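Print this page | E-mail this page

Clivley Card and Games Club
Minutes of the spring general meeting, 12 Apr 2024

Gordon Cloutier in the chair. Apologies were received from four members, and from a fifth by text message once we had got going.

Welcome

Gordon opened by thanking everyone for coming out on such a wet evening, and gave a particular welcome to the two new members at the back, who joined us after the open house and have already been seen at the low-stakes table more than once. He said how pleasant it was to look down the room and see people who had not been along since before Christmas. Tea and lemon cake were passed along during this item and, I am afraid, during most of the next one too.

Minutes of the last meeting

These were accepted with one correction. The winner of the winter cribbage evening had been put down as coming from Clostholm, and she would like it known that she has lived in Clivley for thirty years. The secretary apologizes and has fixed the club copy.

Poker league

The league now stands at 20 regular players, our best number for a spring season. There was a good long talk about the start time. Several players who drive over from Clostholm find seven o'clock a scramble, especially with the bridge down to one lane, and would like half past. Others pointed out that a later start means a later finish, and that the last hand in March was dealt when at least one person present was, by his own account, asleep. After some back and forth it was agreed to keep seven o'clock for registration and deal the first hand at twenty past. Anyone not in their seat by then will have their blinds posted for them as usual.

The chair reminded members that the league is played for points and the trophy, and that any private side bets are not the club's business and should not be settled at the club's tables. This was taken in good spirit.

A question came up about what happens when a player exposes a card by accident while folding. The house sheet says the card stays dead and is shown to the whole table, but two of our dealers have been doing it differently. It was agreed to follow the sheet, and Gordon will go over it with all the dealers before the next league night.

Online practice table

The members' practice table on Clendance has been running since the winter and is play money only, which suits us. Those who have tried it spoke warmly of it — it is a fine way to get used to the pace of a tournament without holding up a real table — although more than one person finds the lobby confusing and has ended up sitting with strangers. It was suggested that a short guide be written out in plain steps and pinned up by the door. The younger members laughed at the idea of pinning up a guide to a website, but the motion carried all the same.

There was also a request for the practice table to be open on more evenings. At the moment it opens on 2 evenings a week, and the feeling was that this is enough until we see how many people use it over the summer.

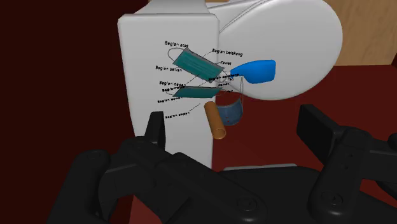

Cards, chips and tables

We have 251 dollars in the equipment fund after the raffle. The blue chips are badly worn and some of the older decks are marked at the corners, which is not a nice thing to find out halfway through a hand. It was agreed to buy 11 new decks and to put the rest toward chips, with the old decks going to anyone who would like them for solitaire at home. Please do not bring them back.

The felt on the far table has come away at one end again. A member who used to do upholstery has kindly offered to have a look, and was thanked before he could change his mind.

Summer visit to Chaiyaporn

The friendly match against the Chaiyaporn card room was very much enjoyed last year, and they have invited us again. The format would be the same, with teams playing a freezeout before supper and a pairs event afterward. There was strong support for going, and a slightly less strong show of hands when it came to who would drive. A list will be on the side table through the end of May. If you can take passengers, please write down how many and where you would be leaving from.

It was asked whether beginners would be welcome. Gordon said yes, very much so, and that he lost all his chips there in the first twenty minutes last time and was still given an excellent supper.

Any other business

A scarf and a pair of reading glasses have been left behind and are in the drawer under the scoreboard.

The chair asked that phones be kept off the table during hands. Looking up odds between hands is fine, but please step back from your seat to do it.

One member proposed a beginners' evening with very simple games before moving on to hold'em. There was a good deal of interest, and this will be put on the agenda for the next meeting so that it can be talked through properly.

The meeting closed a little after nine and several members stayed on for a few hands.

Comments

riverqueen: Sorry to have missed this! Twenty past seven works much better for me, thank you all.

Pocket Fours: Can the guide to the online table please say how to leave a seat? I sat there folding for an hour.

Clostholm Ken: Put me down for two passengers for the summer match. I will sign the list when I am next in.

Print this page | E-mail this page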